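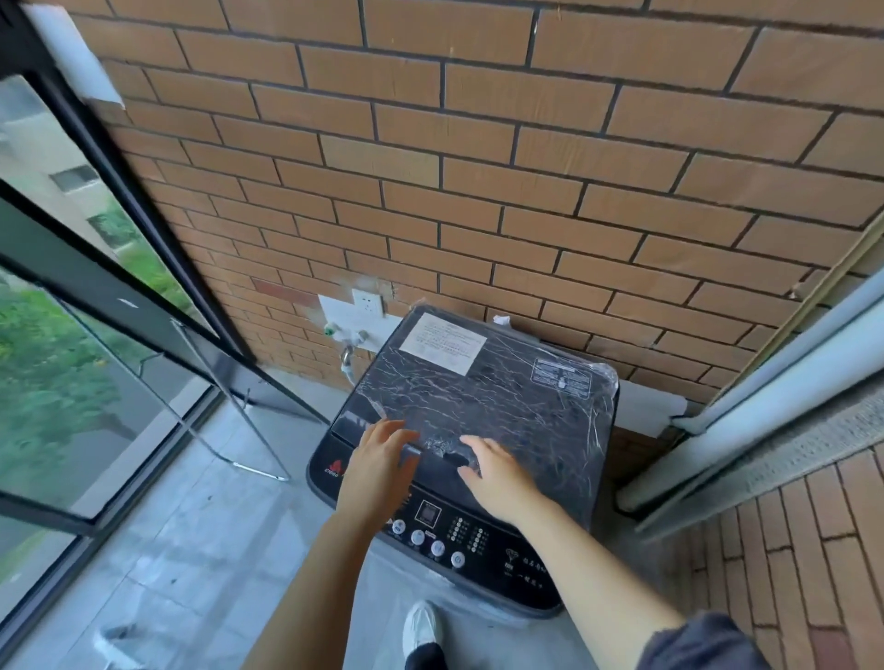

Gavham says Evora is getting a full relaunch on consoles, and the studio would like you to think of it as a brand new game. The announcement went up on its site on January 1, 2026, with a two-minute trailer and the words "all new" used more often than I'd have liked. I've watched the trailer several times now and most of it looks like the Evora people already own. New to me means a washing machine with the clear film still wrinkled across its lid and the paper sheet lying on top. A game that came out on PC in September with a different logo is something else.

Here is what has been confirmed. The console version will include the original campaign, both free updates and a snow region called Skistar, which was first promised for the PC launch and then dropped without much of an explanation. Skistar has nine races and its own set of characters. Gavham also says load times have been improved, though it gave no numbers and the trailer cuts away before every loading screen.

The part fans will care about more is the cast. Zulmira Patrício, who voiced the lead on PC, confirmed in a short post that she isn't in the new version. She thanked players and said she found out "a little before everybody else did." Her role goes to Babita Mishra, who has re-recorded all of the main story dialogue. Mishra sounds good in the few lines we get to hear. Whether a story that leaned so heavily on Patrício's dry delivery will still work is hard to judge from a trailer where most of the talking is drowned out by drums.

Gavham's statement calls the recast "a creative decision made early in development." Maybe it was. Patrício was still doing interviews for the game in September, and in one of them she talked about wanting to record Skistar, so "early" seems to be doing a lot of work there. I asked the studio when the decision was made and was sent the same statement again.

There's also no word on what PC owners get. The FAQ says existing players will be "looked after," and that's the entire answer. It doesn't say if Skistar will be free for them, if Mishra's recordings will replace the old ones, or if there will be an option to switch between the two. A toggle would settle most of the arguments already filling up the forums.

Pre-orders are open now, with five bonus outfits for anyone who pays up front. There is no release date beyond "this year," and no gameplay demo has been announced. I'd hold on to the money until at least one of those changes. Gavham says it will show more of the game in its next video update.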